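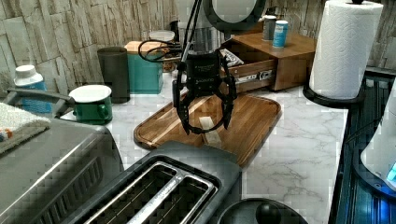
Learning to cook for one again

My roommate Thitima moved out in January and took most of the kitchen with her. The big rice cooker was hers, and so were the good knives and the wok. I kept a cutting board, a saucepan and a frying pan with a loose handle.

For two years we had split the cooking. She did weeknights and I did weekends, and we shopped once for the whole week. The first time I went alone I bought the same amount out of habit and threw out half a cabbage, most of a bag of spinach and some chicken I should have frozen.

So I started writing things down. My first month of groceries came to $83 a week, which is too much for one person who also eats lunch at work. Last month I got it down to $67. Most of the difference was meat and bread. I now freeze the loaf the day I buy it and take slices out as I need them.

What I cook has changed too. Soup is easy to make in a small pot and it keeps. Fried rice uses up the ends of things. I gave up on lasagna – even a half recipe lasted five days and I was sick of it by the third.

Tamara Voicu left a comment on my last post asking about eggs. I buy a dozen and they last me nearly two weeks. I boil four at a time and keep them in the fridge for breakfast.

I still haven't replaced the rice cooker. Rice in a saucepan is fine if I leave the lid alone, and I usually don't. Thitima says I can have her old small one if I come and pick it up, so I'm taking the bus over after work next week.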